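诺尔顿（Noltton）业主论坛 > 房屋外部与庭院 > 外墙、屋面及附属构筑物

主题：关于南侧外墙挂板更换材料及通风层做法的意见征集
状态：开放讨论

1楼
发帖人：诺尔顿物业工程部

各位业主：

本小区一期南侧外墙挂板使用年限较长，经工程部逐栋巡查，多处板材出现翘曲、接缝开裂及钉帽外露现象，其中9号楼西南角最为严重，二层窗台以下已有渗水痕迹。工程部拟于年内启动更换工作，涉及外墙单元共137个。现将两种备选方案公布如下，请各位业主发表意见。

方案一：采用纤维水泥挂板，品牌为Ulen，面层出厂预涂，现场仅对切口补漆。
方案二：采用乙烯基挂板，供应商为Sivov，板材自带锁扣，安装周期较短。

两种方案均包含拆除旧板、检查基层板、更换受潮部位、重新铺设防水透气膜等工序。意见征集截至本周日下午六时。书面意见请投至工程部窗口，亦可在本帖内回复。

2楼
发帖人：梧桐里住户

工程部通知已阅。本人居住于9号楼，对更换事宜无异议，但对方案二持保留意见。乙烯基板材受热后伸缩较大，南侧午后日照时间长，若施工人员将钉打死，不出两个夏季即会起鼓。此前车库侧墙采用同类做法，现状各位可自行前往查看。

3楼
发帖人：tbriggs

本人Tamunoemi Briggs，从事外墙施工多年，现就2楼意见作一补充。起鼓的原因在于固定方式，材料本身并无过错。乙烯基板应钉于长圆孔中央，钉帽与板面之间留出间隙，板材端头插入收边条时亦须预留伸缩量。按此施工，南墙可以使用。车库侧墙本人看过，钉帽全部压死，属施工不合格，不宜作为否定该类材料的依据。

4楼
发帖人：梧桐里住户

感谢3楼说明。然而业主无法逐钉检查，材料对施工误差的容忍程度理应纳入比选。纤维水泥板即便钉得紧一些，后果亦较轻。

5楼
发帖人：tbriggs

此说不完全准确。纤维水泥板若钉入过深，钉帽击穿面层，水分自钉孔进入，冬季冻融后板边会分层。该材料自重亦大，搬运时须立放，平抬容易折断。两种材料各有要求，关键在于验收条款如何拟定。

6楼
发帖人：Faustine Maillard

建议各位将讨论重点移至通风层。工程部公告仅提及防水透气膜，未提及顺水条。本人所住单元去年局部维修时拆开外墙，旧板直接贴于基层板，背面霉变面积相当可观。无论选择何种面板，若板后没有空腔，数年后仍将重复同样的问题。

请工程部明确三点：是否设置竖向顺水条；墙脚及檐口处是否留有进出风口；风口是否加装防虫网。

7楼
发帖人：诺尔顿物业工程部

回复6楼：原方案未包含顺水条，理由是乙烯基板背面本身存在空隙。经与设计单位沟通，如采用方案一，将增设竖向顺水条，墙脚设穿孔进风收边，檐口下方留缝。如采用方案二，是否增设须另行核算。

8楼
发帖人：老周_三单元

增加顺水条以后，墙面整体向外移出，窗套深度如何处理？原有窗套与旧板齐平，外移后窗框即凹陷进去，雨水易在窗台积留。门廊灯座、外水龙头、空调支架亦须一并加长。上述费用是否已计入？

9楼
发帖人：tbriggs

8楼所提问题甚为重要，往往在施工过半时才被发现。通常做法是加装窗套延伸板，窗顶设金属披水，披水上翻部分须压在防水膜之下。若将披水置于防水膜之外，等同于未做。建议在合同附图中画明节点，不宜仅以文字表述。

10楼
发帖人：Ajayi露台花友

本人对挂板并无专门研究，仅从居住角度提出意见。施工期间脚手架将占用一层庭院，已有业主在墙边种植藤本月季，能否给予提前移栽的时间？另，希望颜色统一由工程部提供实物样板，电脑屏幕上的色号偏差过大。

11楼
发帖人：诺尔顿物业工程部

回复10楼：脚手架搭设前，工程部将以书面形式通知相关住户，墙根1米以内的植物请自行移开。颜色样板将陈列于物业大厅，共27块，请各位于日光下比对。

回复8楼：窗套延伸、灯座垫块及水龙头加长件尚未计入，将在修订预算时补充。

12楼
发帖人：梧桐里住户

既然预算尚需修订，建议将征集截止时间相应顺延。在费用不完整的情况下表态，对业主并无实际意义。

13楼
发帖人：老周_三单元

不同意顺延。9号楼已经渗水，入冬前若不能封闭，基层板损坏范围只会扩大。可先行选定材料，费用明细另行公示，两者并不冲突。

14楼
发帖人：Faustine Maillard

本人折中建议如下：9号楼西南角先作临时封护，其余楼栋待预算修订后再行决定。临时封护可用防水膜加木压条，费用有限，日后正式施工时亦可拆除。

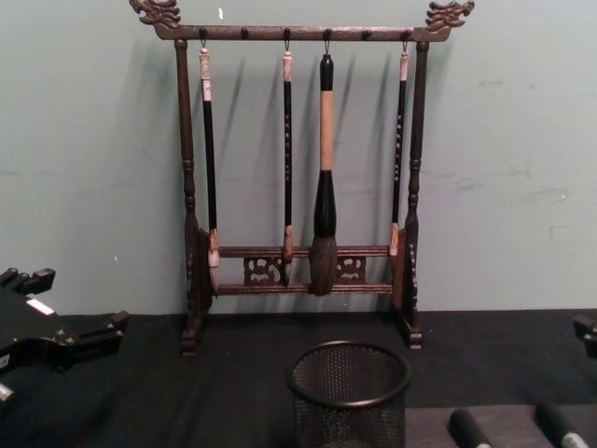 15楼
发帖人：诺尔顿物业工程部
小标题：关于预算修订及临时封护的答复

经研究，工程部采纳14楼关于临时封护的建议，9号楼西南角将优先处理。现就修订后的安排说明如下：

一、材料比选继续进行，两种方案均按设置顺水条的条件重新报价，以便在同等基础上比较。

二、新增项目包括窗套延伸板、窗顶金属披水、灯座垫块、水龙头加长件及空调支架调整，逐项列明单价。经初步统计，涉及收边及披水构件共805件，最终数量以现场复核为准。

三、验收条款中将写入固定方式的要求，并在隐蔽工程阶段邀请业主到场查看防水膜搭接及顺水条安装情况。

四、意见征集截止时间不作变更。预算明细公示后，另设异议期。

16楼
发帖人：tbriggs

对上述安排总体赞同。另提两点：其一，防水膜应自下而上铺设，上层压下层，搭接宽度须在条款中写明数值；其二，拆除旧板后不宜长时间暴露基层，建议分段施工，当日拆除部分当日覆膜。

17楼
发帖人：梧桐里住户

对第四条仍持保留意见，已另行提交书面材料。若两种方案均设通风层，本人倾向于方案一。

18楼
发帖人：Ajayi露台花友

已前往大厅查看样板。浅灰两块差别甚微，请工程部在样板背面标注色号。本人倾向方案二，理由是工期较短，庭院占用时间亦可减少。

19楼
发帖人：诺尔顿物业工程部

回复18楼：色号将于明日上午补贴。
回复16楼：所提两点已转设计单位，搭接宽度将在节点图中标注。

20楼
发帖人：老周_三单元

请问空调支架调整期间是否需要业主在家？三单元多户白天无人，望提前告知具体时段。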